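Kernmont Community Help > Relationships & Family > Living together

How do we split bills fairly when one of us earns a lot more?

Posted by quietporch, 2 answers accepted, 767 views

My boyfriend and I have been together for three years and moved in together in October. We rent a two-bedroom apartment in Worstead. Before we moved in we agreed to split everything down the middle because it seemed like the simple thing to do. I make a good bit less than he does. After my half of the rent, power, internet and groceries I have some 800 dollars left each month, and out of that come my car payment, gas, phone and student loan. He has enough left over to save and still go out when he feels like it.

He is not stingy. If we go out to eat he often pays. But I don't like waiting to see if he will offer, and I have started saying no to things so it doesn't come up. Last month he wanted to go away for a long weekend and I said I was tired. I wasn't tired. I didn't have the money and I didn't want to say it.

I brought it up once, late at night, and it went badly. He said, "We already agreed on this," and I said something about him not noticing, and we both went to bed annoyed. We haven't talked about it again. I don't want him to support me. I would like a way to divide things that doesn't leave me counting the days until payday.

Has anyone changed their arrangement after moving in together? How did you bring it up without it turning into a fight about who does more?

Edit: to the people asking, we are both on the lease and we have no shared bank account. No kids, one cat (mine, and I pay for her).

3 replies

bluekettle89
Member, Worstead

We did this in our second year. My wife earned more than I did then and now it is the other way around, so I have been on both sides of it.

What worked for us was splitting the shared bills by income. You add up both take-home paychecks and work out what part of the total each of you brings in. If he brings in 60 percent and you bring in 40, he pays 60 percent of the shared bills and you pay 40. It takes ten minutes with a calculator. We only do it for things we both use: rent, power, water, internet, groceries. Cars, phones, clothes and old debts stay with the person they belong to. Your cat would be up to the two of you. Our dog started out as mine and ended up in the shared pile after about a year.

As for how to bring it up, I would not do it at night and I would not do it right after one of you has paid for something. Pick a time a day or two ahead and tell him what it is about. You could say, "I'd like to go over the bills on the weekend, the way we have it now is too tight for me." Then he has time to think and he doesn't feel jumped on.

We sat down at a desk with the bills from the last three months and wrote everything on one sheet. It went better there than on the couch, where we always ended up half watching something. 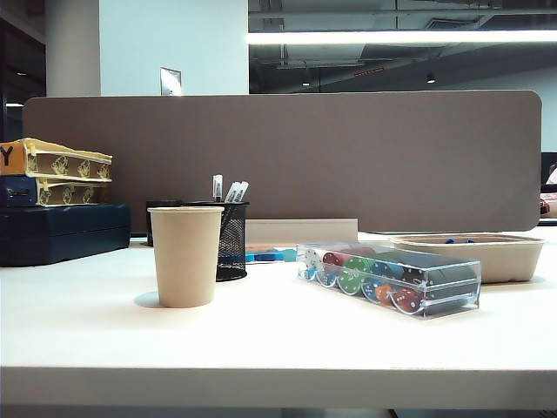

The desk.

When you talk, start with the numbers. Tell him what you have left at the end of the month, the real figure. My guess is he doesn't know it. I had no idea what my wife's loan payment was until she wrote it on the sheet, and it was 543 dollars. I had been making jokes about her packing lunch.

After that, tell him about the weekend trip. You don't need to make a big thing of it. "I said I was tired but I couldn't afford it" is enough. He may be a little hurt that you didn't tell him. Let him say so. It doesn't mean the talk is going wrong.

Then try the new split for three months and look at it again. We put a date on the calendar. It is easier to agree to something when you know you can change it. We still go over it twice a year, and whenever one of us gets a raise or loses hours.

One more thing. If he pays more of the rent, that should not mean you do more of the housework to make up for it. Talk about that at the same time. We didn't, and for a few months I was doing all the laundry and getting angry about it without having been asked.

Marked helpful by 89 members

pinetar_and_tea
New member

50/50 is fair. You agreed to it. If you can't afford the apartment you should move to a cheaper one, there are plenty on the Pisard side of town. I would never ask my girlfriend to pay my share.

 quietporch replied:
 We looked on the Pisard side first. He wanted this place because it is close to his work. I should have put that in the post.

 pinetar_and_tea replied:
 OK that is a little different then. If he picked the place he should cover the extra.

lastbus_home
Member, Kernmont

Agree with most of what bluekettle89 wrote, but percentages didn't work for us. My partner is paid by the job and his income goes up and down, so we were doing the math over every month and it started arguments of its own.

Now we do it the other way. Each of us keeps the same amount for personal spending and everything else goes into one account for bills and savings. You would have to open a joint account for that and I understand if you aren't ready. You can get part of the way by having one account that is only for rent and groceries, with each of you paying in on payday. Keep your own accounts as they are.

I also think the money is only half of your post. You are turning down plans and giving him a different reason, and he can't fix what he doesn't hear about. I did the same thing for most of a year. By the time I said something I was so worked up that it came out as a list of complaints, and he got defensive, and I took that as proof that he didn't care. It took us a while to get back from there. Say it while it is still small.

If the first talk goes badly again, take a break and set another time before you leave the room. We used to say "tomorrow after dinner" and then we had to stick to it.

 quietporch replied:
 Thank you both. I wrote down what I have left each month and I'm going to ask him about this weekend. The same amount of spending money each sounds nice but I think we'll start with the percentages. I didn't know other people did the tired thing too.

 bluekettle89 replied:
 Good luck. Bring the power bill, we forgot ours.

This thread is open for replies. Sign in to post.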